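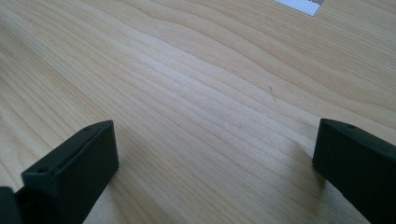
스투쿠노(Stukuno) 공동식당 식탁 정비 사업 중간 보고
보고 대상: 레케나(Requena) 기금 생활환경 지원 담당
작성: 노에미 파케트(Noémie Paquette)
보고 기간: 7월

1. 이번 기간의 진행 상황

식탁 상판 교체와 상차림 기준 정비를 함께 진행하였다. 지난 보고에서 밝힌 대로 식탁은 모두 9대이며, 기존 상판을 떼어 내고 밝은색 나무 상판으로 바꾸는 작업은 7월 중에 끝났다. 다리와 보강대는 상태가 괜찮아 그대로 썼다. 한 대는 다리 높이가 맞지 않아 받침 나사를 새로 끼웠고, 이 비용은 예비비에서 처리하였다.

상판은 포델(Fodel)에서 납품받았다. 납품분 가운데 한 장은 모서리 마감이 고르지 않아 돌려보냈고 다음 주 월요일에 교체품을 받았다. 나뭇결이 판마다 꽤 다르다. 결이 곧게 뻗은 부분도 있고 물결처럼 크게 휘는 부분도 있어서, 나란히 붙여 쓰는 식탁은 결 방향이 비슷한 판끼리 짝을 지었다. 이 작업에 예정에 없던 반나절이 더 들었다.

표면은 은은하게 광이 도는 정도로 마감하였다. 처음에는 무광을 신청했으나 시험용 판에 기름 자국이 잘 남아 변경하였고, 변경 내용은 담당자에게 서면으로 알렸다.

2. 상차림 기준

그동안 식탁마다 차리는 방식이 달라 당번이 바뀔 때마다 혼선이 있었다. 카예타노 이바라(Cayetano Ibarra)가 초안을 쓰고, 당번 조에서 두 차례 고쳐 현재의 안이 되었다. 한 자리 기준은 다음과 같다.

식탁 매트는 가로 줄무늬가 앉는 사람과 나란하게 놓는다.
접시는 매트 위에 놓고, 음식은 자리에서 담는다.
나이프는 접시 왼쪽, 포크는 접시 오른쪽에 둔다.
유리컵은 식탁 앞쪽 가장자리에 한 줄로 모아 두었다가 인원이 정해지면 자리로 옮긴다.

나이프와 포크의 좌우가 일반적인 관례와 반대라는 의견이 내부에서 나왔다. 왼손을 쓰는 이용자가 많은 조에서 시작한 배치인데, 전체 식탁에 적용할지는 정하지 못했다. 다음 기간에는 두 방식을 조별로 나누어 써 보고 결정할 예정이다. 그때까지 안내문은 인쇄하지 않는다.
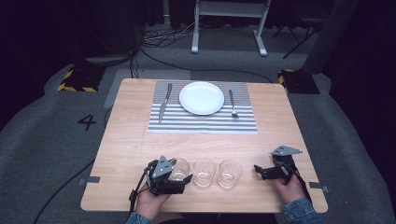 식탁 한 자리 상차림. 줄무늬 매트와 흰 접시, 나이프와 포크, 앞쪽에 유리컵 세 개.

유리컵은 키가 낮은 투명한 것으로 통일하였다. 예전에 쓰던 긴 컵은 선반 높이에 맞지 않아 뉘어 보관해야 했고 깨지는 일이 잦았다. 새 컵은 플랄텐트(Plaltent)에서 275개를 구입하였으며, 여분은 주방 옆 창고에 두었다. 접시는 기존 것을 계속 쓴다. 테두리에 이가 나간 접시는 따로 빼 두었고 추가 구입은 신청하지 않는다.

매트는 회색과 흰색 줄무늬 직조 제품이다. 천 매트도 검토했으나 세탁 물량을 감당하기 어려워 제외하였다. 사용 후에는 젖은 행주로 닦고 세워서 말린다. 겹쳐 쌓아 두면 가운데가 잘 마르지 않는다는 지적이 있어 건조대를 하나 마련하였다.

3. 예산 집행

상판과 부속 구입비로 1,556유로를 집행하였다. 컵과 매트, 건조대를 합한 소모품 항목은 370유로이다. 두 항목 모두 승인 한도 안에 있다. 반송한 상판의 운송비는 포델에서 부담하기로 하였고, 확인서는 영수증 묶음에 함께 넣었다. 인건비 항목은 이번 기간에 집행하지 않았다.

4. 관리와 점검

상판 청소는 식사가 끝날 때마다 마른 천으로 부스러기를 먼저 걷고, 물기를 꼭 짠 천으로 결을 따라 닦는 순서로 한다. 연마제가 든 세제와 철 수세미는 쓰지 않는다. 창가 쪽 식탁은 햇빛을 오래 받으므로 색이 변하는지 매달 살펴 기록한다. 기록지는 주방 문 안쪽에 걸어 두었다. 7월 점검에서는 변색이나 들뜸이 보고되지 않았다.

뜨거운 냄비는 반드시 받침을 쓰도록 하였다. 받침 수가 아직 모자라 조마다 돌려 쓰고 있으며, 다음 기간 소모품 항목에서 추가로 살 계획이다.

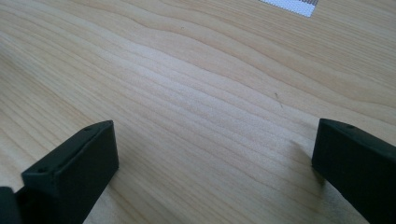 레누 미슈라(Renu Mishra)는 초안을 읽고 보낸 의견에서, 닦는 방법은 이대로 충분하지만 기름칠 주기가 빠져 있다고 지적했다. 전에 쓰던 식탁도 첫해에는 멀쩡하다가 이듬해 겨울 난방이 시작되면서 이음매가 벌어졌으니, 난방 전에 한 번은 손을 보도록 일정에 넣어 달라는 것이다. 기록지에 실내 습도를 적는 칸도 있으면 좋겠다고 덧붙였다.

이 의견을 받아들여 난방 시작 전 점검을 일정에 추가한다. 표면 손질에 쓸 제품은 현재 마감과 맞는지 포델에 문의해 둔 상태이며, 회신을 받은 뒤 정한다. 습도 칸은 다음 달 기록지부터 넣는다.

5. 다음 기간 계획

상차림 배치 두 가지를 조별로 시험하고 결과를 정리한다. 담당은 욜란다 부스타만테(Yolanda Bustamante)이다.
냄비 받침을 추가로 구입한다.
떼어 낸 기존 상판의 처리 방법을 정한다. 일부는 창고 선반으로 다시 쓸 수 있는지 치수를 재고 있다.
안내문은 배치가 확정된 뒤 인쇄한다.

승인이 필요한 사항은 기존 상판의 재사용 한 건이다. 양식을 따로 제출하였으니 검토를 부탁드린다. 영수증 사본과 반송 확인서는 우편으로 보냈다.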